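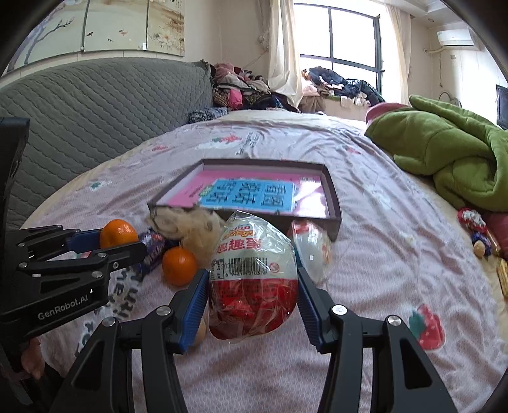
Minutes, Skundlow Street Block Club, February 19, 2023. I'm Maricel and I got stuck with the notes again, so you get them my way. We met at Peninah's and started with the June block party, which took up most of the night. First topic was the goody bags for the kids. Charito wants one larger treat in each bag, something like the egg-shaped snack in the red and white container with 超趣蛋 on it, plus a mandarin orange so the parents don't grumble at us. Efren would skip the treats and put the money into a bounce house. We voted and the bags won, but Efren asked me to write down that he still wants the bounce house. Written down, Efren!

Money next. We have $2,974 in the account, more than I expected after the tree trimming bill. Anathi moved that we set aside $500 for food and bags, Peninah seconded, all in favor. I still need receipts from the fall cleanup, and you know who you are (Charito).

Street closing permit: Anathi called the city and the form has to be in two months ahead. She'll fill it out and I'll drop it off on my way to work. We're asking to close from the Paucar Avenue corner down to the hydrant, same as last year. Peninah wants to go all the way to the alley, but the Hendersons' driveway is down there and we'd have to ask them first. She'll go knock.

Then parking, which got a little loud. The vans from Justura are still sitting on our side overnight. Efren has talked to the manager twice and got a very nice shrug both times. We agreed to send a letter, and I'm supposed to write it – friendly but firm, Peninah says, with "firm" underlined.

Porch lights: the two houses at the end are still dark and the sidewalk is bad there. Charito has a ladder and offered to help if the owners want it.

Anathi brought lemon bars and there were none left by the time we got to new business, so we skipped new business. Next meeting is at Efren's, bring a chair.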